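Section 5. Setting up a seasonal observation station

This section covers siting the station, tagging the plants and recording the first entries. It assumes that the observer account has been registered as described in Section 4. Revised 4 September 2018 by Vija Šimkus for the Kostovard regional network.

5.1 Choosing the site

1. Select a plot that you can reach on foot at least twice a week, all year.
2. Check that the plot contains three or more species from the Bunier list (Appendix B).
3. Stay at least 10 meters from heated buildings, outdoor lighting and paved parking. Warm walls bring bud break forward by several days and the record will not match the rest of the network.
4. Note the elevation in meters. The Fustport reference plot, for comparison, is at 107 meters.
5. Enter the site on the station form under a short name. Do not change the name later.

Note: A private yard is acceptable. Watered beds are not, unless the whole plot is watered on the same schedule.

5.2 Tagging the plants

1. Choose healthy adult plants that have been in the ground for two full years or longer.
2. Attach one tag per plant, on the north side, at chest height for trees and at the base for shrubs.
3. Write the tag number on the form next to the species code.
4. Leave slack in the tie – a tight loop will cut the bark within one growing season.

Caution: Do not nail tags to trunks.

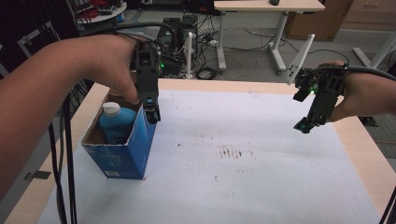
What should I do if a tagged plant dies during the season?
Close its record with code 72 and the date you found it dead. Tag a replacement of the same species under a new number, and do not reuse the old one.

5.3 Recording phases

Each plant passes through a fixed set of phases: bud swell, bud break, first leaf, first flower, full flower, first ripe fruit, leaf color, leaf drop. Record a phase on the first visit when it is present in at least three places on the plant.

1. Visit at the same time of day where possible.
2. Look at the whole plant before looking at single branches.
3. Mark each phase Y, N or ? on the sheet. Leave no line blank.
4. For full flower, estimate the share of open flowers to the nearest 10 percent.
5. Send the sheet by the end of the week. Late sheets are accepted but flagged.

Note: The network does not use the four calendar seasons. Season limits are set afterward from the records, using the Pavlović method (Section 8). In the current data set, early summer lasts 61 days and in most years begins before June.

Caution: Do not fill in missed visits from memory. A gap in the record can be handled in the analysis – a guessed date cannot.

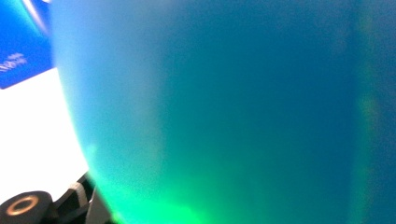 Does a late frost have to be recorded separately?
Frost goes on the weather line of the sheet, with the lowest overnight reading if you have one. If leaves or flowers are damaged, also mark D beside each affected plant and keep recording its phases as usual.

5.4 Checking the first month

After four weeks, open the station page and compare your entries with the paper sheets. Correct errors with the Amend button only. Deleting an entry also removes its visit date. Stations with no amendments pending are moved to active status overnight.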